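Chapter 4
Sleep in the Third Trimester

Most pregnant women are told to rest while they can, usually by people who slept eight hours the night before. By week 30 the advice has become a kind of taunt. The bladder wakes at one, the hips at three, and the baby keeps the hours of a bartender.
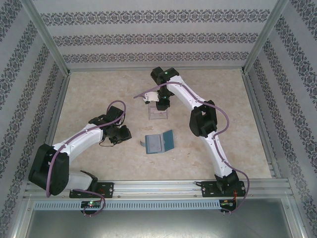 Eugénie Baudry: I stopped calling them nights after week 31. They were a series of naps with walking in between, and I did better once I quit looking at the clock.

Her remark comes from the Perrin interviews, in which 232 women kept sleep diaries until delivery. Many of the diaries are short. A few consist mainly of complaints about a husband's breathing.

Three changes account for much of the trouble. The uterus presses on the bladder, heartburn gets worse lying down, and the legs develop opinions of their own – cramps for some, a restless crawling feeling for others. Worry does the rest, and it prefers the small hours.
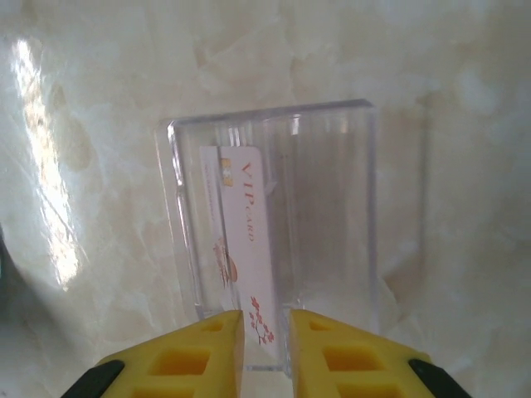

Side sleeping helps with some of this, and a pillow between the knees helps with the hips. Section 4.1 covers positions, and Section 4.2 takes up heartburn and late meals. Leg cramps get Section 4.3 to themselves, as anyone who has had one at 3 a.m. will think only fair.

Key terms: fragmented sleep, reflux, restless legs, side-lying position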